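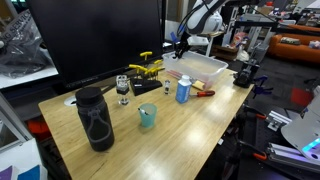

Boser Desk Clutter, read me first

Hello, and thank you for stopping by! Boser is a small collection of 400 pictures of workbenches and desks in everyday use, the kind where hex keys, cups, bottles and a stray screwdriver all end up sharing the same few feet of wood (mine very much included).

Labels are in labels.csv, one row per object, 2891 rows in all. T-handle keys get a row each, and the stand they sit in gets its own. If you can't tell what's in a bottle, please leave it as "bottle".

Fixes are always welcome. Last update: Tue 30 April, Finn Hellwig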